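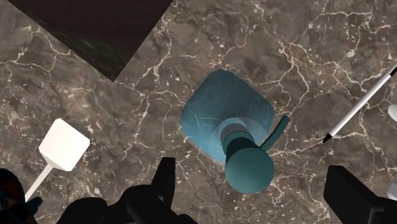
Workshop Tips, No. 54

Taps, levers and other kitchen fiddles: getting good examples out of the simulator

The tap is my favourite kitchen job to record. It's small, it's awkward, it looks as though it ought to take two seconds, and it shows up every bad habit you have! We've now got 1,769 saved examples across the whole kitchen set at Gorham, and I'd still choose a morning on the tap over anything with drawers in it.

A lot of people have asked for the tips in one place, so this is a big sheet. It's written for whoever is sitting in the chair with the controller in hand, and you won't need to know anything about the training side. If you can wash up, you can do this.

Before you start

Sit properly. I know, I know – but your elbow needs to rest on something, and the edge of the desk doesn't count. A folded towel under the forearm is lovely. If your arm gets tired your paths start to sag, and the system will happily learn the sag.

Warm up with five minutes you don't save. Open the scene, wave the gripper about, touch the worktop, touch the tap, find out how the lever feels that day. Then reset and begin for real.

Check the name of the task in the Tudar window before the first take. I once recorded a whole run of "close" under the heading "open" and it took most of a Wednesday to sort out. The instruction wants to be in plain words, the way you'd say it to somebody in your own kitchen: "turn the tap on", "push the lever back". If a job needs a paragraph to explain, it wants splitting into smaller jobs.

Close the other programs. A stutter in the picture makes you stop dead and then lurch, and both of those end up in the recording.

Looking from above

The straight-down view takes some getting used to. The tap body comes up towards you, so it looks like a stack of rounds sliding down the worktop, and the top of it isn't where the base is. New people nearly always aim for the base plate and bump the body on the way in. Pick out the rounded top first, then the base plate, then the lever, and you'll have a good idea of how tall the thing is before you move at all.

On the brown marble with the pale veins, don't steer by the veins. It's so tempting! You tell yourself "I'll line up with that long crack" and it works beautifully until the surface is swapped for another one on the next reset and you're lost. Steer by the tap. The teal one is easy to keep hold of by eye against all that brown. With paler taps on paler worktops, take it slower and keep the side view open as well.

Keep an eye on both fingers. They sit low in the view and it's easy to forget how wide they are when you're concentrating on something thin like a lever. My rule is to bring the gap to the job: get the space between the fingers roughly where you want it, and only then come down.

The lever

When it sticks out to the right, I like to come in from the open side, well clear of the body, and lower beside it. Coming over the top of the body works too, but you have to lift more than you'd think, and the lift has to be in every take or the examples start arguing with one another.

You can pinch it or you can push it. Both are real ways of working a tap and both are worth having. What you don't want is a pinch that turns into a push halfway through. If you feel it slipping, carry on if you can rescue it neatly, and mark the take as a rescue. If you can't, bin it and start again.

Push near the end of the lever. Close in by the body it hardly moves, and you end up leaning on it, and then it goes all at once. Out at the tip, it travels nicely and you can stop it where you like.

Follow the curve. A lever swings, so your hand has to swing too. A straight shove slides along it and off the end. Try it with a real tap at home with one finger and you'll feel the little arc your knuckle makes. Do that.

And then let go properly! Back off, lift, and rest for one slow breath before you press save. So many takes stop the moment the lever reaches the end, with the finger still jammed up against it. A machine trained on those has no idea how to leave.

Things lying about

There's often other stuff on the worktop. A pen-like white rod with a black tip pointing in towards the lever, say, or a white cube on a thin stick away on the other side of the tap. Leave it all where it is. Don't tidy, don't nudge things aside to make your life easier unless the task says to, and don't ask for a clear worktop. Real kitchens have clutter, and going neatly round it is one of the most useful things you can show.

Plan the way in before you move. If something long and thin lies across your usual approach, go higher or come from another side, and decide which before you touch the controller. A change of mind halfway down gives you a wobble that looks like nothing on earth when it's played back.

If you knock something and it doesn't matter to the job, finish the take and tick the "touched other object" box. If it rolls into your path, that's a fresh start.

How many, and how different

For one fixture we record 180 good takes in a block. It sounds a lot, but they're short, and with a cup of tea in the middle it goes by very pleasantly. A good half of the art is making sure they aren't all the same one.

Start from different places. After every reset, move the gripper to somewhere new before you hit record: high, low, near side, far side, nearly on top of the tap. If you always start from the same corner the system gets very good at that corner and hopeless everywhere else.

Vary your speed a little, but stay within what feels like a calm person in a kitchen. No racing. No creeping either; long pauses are worse than small mistakes, in my experience, and the Benico check will flag any take where the hand sits still too long in the middle.

Change the worktop and the colours often. I used to do whole blocks on one surface and then switch, and it made me lazy. Now I let the scene pick for me on every reset and I enjoy it far more. You never know what's coming up!

Lever positions too. Don't begin with it fully shut every time. Leave it part open, leave it nearly there. Somebody's always left the tap half on.

Good takes, bad takes

Keep a few honest fumbles where you recover well. A finger that misses, lifts, and comes back to the right spot is gold, as long as the recovery is clean. Keep these in their own folder and let the training people choose how many to mix in.

Throw out anything where you bumped the body hard, anything where the fingers went into the worktop, and anything where you sneezed. (I'm serious. I can spot my own sneezes on playback.)

Watch your takes back at the end of each sitting. Double speed is fine. You're looking for the ones that make you wince, and you'll know them at once. I do mine with the sound off and a notebook, and I write down only the take number and a word: "low", "slid", "late". Fixing the notes takes a few minutes and saves no end of bother later.

Don't save up your checking till the end of the week. By then you can't remember why you did anything.

Working in pairs

If you can, record with somebody else and swap over. Two people have two sets of habits, and that does the examples a world of good. I come in from the right without fail, and my partner in the Vigfúsdóttir room comes in high and drops straight down, and between us we cover the tap very nicely.

The one who isn't driving can read out the instruction, press the reset and keep the notes. Don't coach, though. "Left a bit, left a bit" makes the driver jerk about. Save it for between takes.

Swap before you're tired. We change over when the kettle goes on, and it seems to come out right.

Small things that help

A dark desk mat stops glare bouncing up on the screen.

Turn the controller's buzz down to its lowest setting. You want to feel the touch, and at full strength it'll shake your hand off the line.

Left-handed people: flip the controls in the Tudar settings and don't struggle on with the right-handed layout. Your takes are every bit as useful, more so if everyone else is right-handed.

Note any scene that loads with something odd, such as an object half inside another. Don't record on it. Jot the scene number, skip, carry on.

Stretch your fingers between blocks. Open wide, close, open wide.

If you have a bad run, go and do an easy job, like lifting the sponge, and come back. The tap will still be there!

Coming up in No. 55: cupboard doors, with and without handles, plus a long-promised page on hinges that open the wrong way. Send me your own tap tricks by the end of September and I'll try every one of them.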